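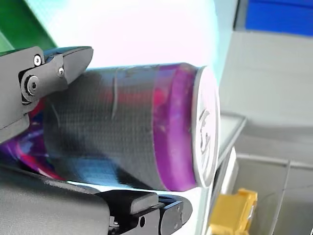
Prindell 461 Under-Counter Drinks Cooler

Product details

The Prindell 461 is a front-venting cooler for bars, staff kitchens and small shops. It fits under a standard worktop and needs no gap at the sides. Air is drawn in and blown out through the plinth grille, which must be kept clear.

Capacity is 200 standard cans on 6 shelves. Slim cans may be stored upright or on their sides. For flat storage, fit the ribbed mats (sold separately) so that the cans do not roll when the door is opened.
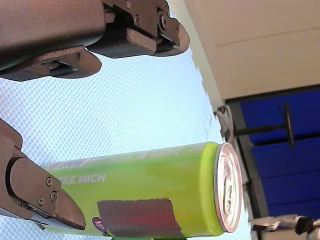 Līga Baranauskienė asks whether the ribbed mats from the older Elberg cooler can be used again. They can, but the front lip must be trimmed or the door seal will not close fully.

Temperature and controls

The thermostat is behind the lower grille and is set with a coin or flat screwdriver. Leave the cooler running empty for 60 minutes before the first load. A full load of cans at room temperature should be left overnight - opening the door often during this time will slow cooling a good deal.

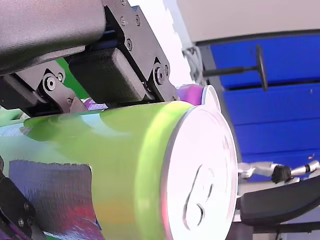

The fan stops when the door is open and starts again after a short delay. Defrosting is automatic. Meltwater runs to a tray above the compressor and dries off there, so no drain is needed.

Door and fitting

The door is double glazed and hung on the right. It can be rehung on the left with the Ocampo hinge set. Lay the cooler on its back to do this, then stand it upright for at least six hours before switching on.
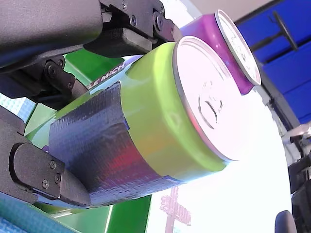

Cengiz Erdem writes that the left-hand hinge set came without the lower washer, and that the door dropped slightly until one was fitted. Sets packed since March include two washers. Owners of earlier sets can order the part from the spares desk, free of charge.

Supplied with: shelves, shelf clips, door key, mains lead.
Not supplied: ribbed mats, hinge set, castors.

Page last changed 25/05/2022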